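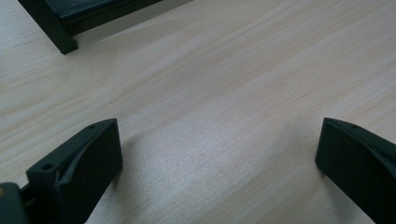
4.2 Vendor exit and escrow loss

We followed two markets, Kirkura and Fudari, both reachable only through hidden services and both taking deposits in coin. Listings scraped nightly. Kirkura had 115 active vendors at first crawl, 103 at the last one we could complete. Fudari was smaller and its pages timed out a lot, so treat those counts with care.

Kirkura held buyer funds in escrow for 15 days. In January the withdrawal queue stalled – staff on the forum blamed a wallet upgrade – and deposits stayed open the whole time. Same pattern Nagano describes for Iltell. Vendors with long histories left first, newer ones kept shipping and mostly lost thier balances.

Figure 3. Active vendors per crawl, Kirkura (solid line) and Fudari (dashed). Gaps are failed crawls.

Did vendors move across? Partly. We matched accounts on public keys only, not on usernames, as names get copied by scammers within hours of a closure. Malik, the clustering script used in section 3, was run a second time with a stricter threshold and the matches held up. Writing style was not used.

Limits. Private listings are invisible to us. Feedback can be bought. Coin values were converted at the daily close, wich hides swings inside a day, and some refunds were probably made off the market and never recorded. Seizure as a cause can't be ruled out for Fudari – no banner was ever posted, the site just stopped answering.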